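Learning to letter a map by hand

2025-02-08

I have a new obsession and it's hand-drawn maps. Proper ones, with hills shaded in tiny strokes and place names that curve along the rivers. It began in October when I picked up a fold-out walking map in the charity shop in Inskip for 4 pounds, and I've hardly talked about anything else since (sorry, everyone at work). It shows the valley up to Barotlow, every farm and footbridge lettered by hand, and I could stare at it for hours.

So of course I decided to make one! Mine is of the walk I do most weekends, from the bottom of the lane at Grerska, up through the beech wood, over the top and back along the stream. The highest point is 412 metres, which sounds modest until you've done it in a headwind with a flask banging on your hip.

I thought the hills would be the hard bit. They're a joy. You start at the top of the slope and flick your lines downhill, close together where it's steep and spread out where it's gentle, and suddenly the paper has a shape to it. I did a whole page of made-up hills one evening just for the fun of it, and then another page of made-up cliffs.

Lettering, though! Lettering is where all my time goes. Each name has to sit close enough to its place that you know what it belongs to, without landing on a path or a wall. Villages go in upright letters, water goes in slanting ones, and the big names like the moor get stretched right out with wide gaps so they cover the ground they're talking about. I rub out far more than I keep, and I love it anyway. 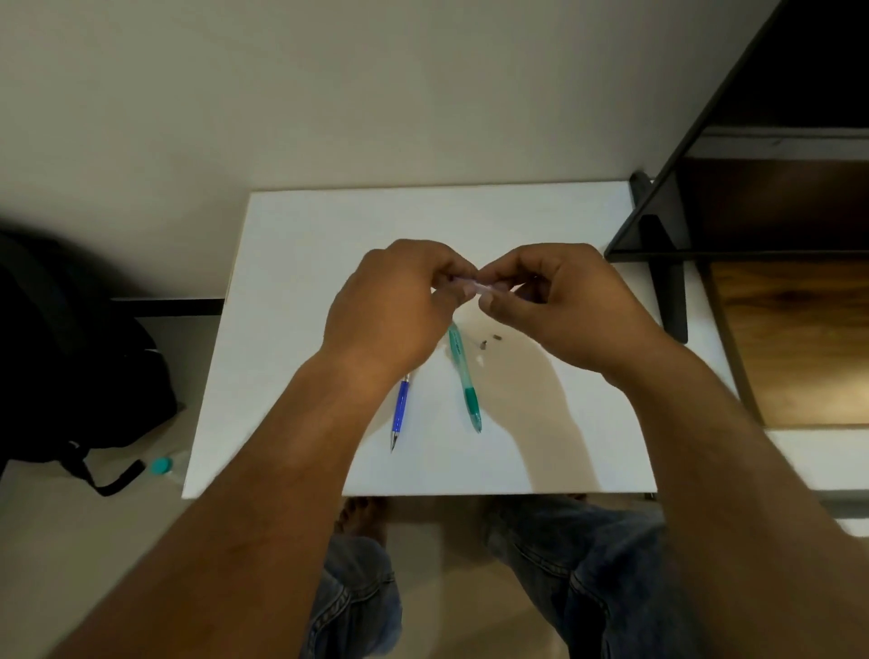 Zedetell wrote to me after my last post and said that I was making life hard for myself by putting the paths in first, and that the names ought to go down before anything else, very faintly, so the paths and shading can be broken to make room for them. I tried it that same night and it's brilliant. My old way, I had the stream, the wood and the wall all meeting in one corner and nowhere left to write "stepping stones". Now the stones have their name and the wall simply stops for a moment and carries on the other side of it.

Scale was the other thing I had to learn the slow way. My first go was far too small and the wood ended up the size of a thumbnail, with three paths squashed into it. I've started again so that 2 centimetres on the paper is 1000 metres on the ground for the little overview in the corner, and the main map is much bigger, with space for the things I really care about: the gate that sticks, the good blackberries, the bench with the view, the place where I once saw a hare sitting up in the stubble.

Is it accurate? Fairly! I paced out the bits I wasn't sure of and checked the bends against the printed sheet. But I've let the bench be larger than life, and I'm not changing it.

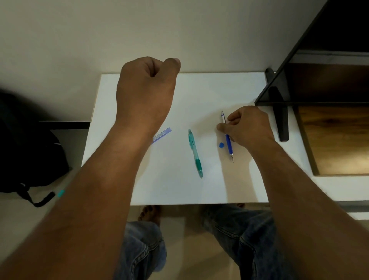 Pencil first, ink much later.

Next up is the border, and I can't decide between a plain double line and something with leaves in it. Then the compass rose, which I've been saving as a treat. If you've got an old map in a drawer, do get it out and look at how the names are placed. I'd love to hear what you find.

Comments

mossandmiles: Leaves, please! And put the blackberries in a slightly wrong spot so the rest of us can't find them.

Tilly_K: I tried the hill strokes after reading this and lost a whole evening. Do you turn the paper as you go round the hill, or keep it still?

Reply from the blog author: I turn it constantly, Tilly. My wrist only seems to like one direction.

old_contour: My dad had a map of Barotlow very like yours, with the footbridges all named. I must see if my brother still has it.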